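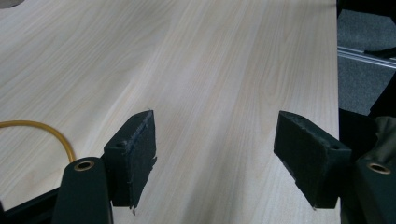
Can a machine do your chores yet? Questions and answers

Help > Robots at home > Common questions

Reading time: 2 minutes

Can a robot wipe my table?

Yes, if the table is clear. A flat top with wood grain is an easy surface. It becomes difficult when a cable lies across it, because the machine must decide to lift the cable, go around it, or stop. Our Grudetti arm stops. We prefer this.

Can it fold laundry?

Towels, yes, slowly. In May we gave it 13 towels and it folded all except 2. Shirts we do not recommend yet.

Why do the fingers have soft pads?

Bare metal or hard plastic slips on a glass and scratches a plate. A soft pad holds better, but it wears. The edges become frayed and small bits of material come off. You can continue to work with a little fraying. Please change the pad when the finger below it can touch the object.

What about the shop floor?

Here the answer is better. At our Ikdale workshop, the same arm puts parts in trays for the whole morning. The trays are always in the same place, and a kitchen is never like this.

Does it learn from my home?

Only if you agree. The Lund kit has a gripper that you hold in your hand, and you do the chore with it yourself. In the first home we recorded 264 short tasks, mostly picking up and putting away.

Can I leave it alone in the house?

No. A person must be in the same room, also for simple work.

Will it load the dishwasher?

Cups and plates, with help. Knives and forks are still too thin for it — it often takes two together or none. We will change this answer when we have a better one.

Contact Bistatlow | © Bistatlow, all rights reserved | Back to top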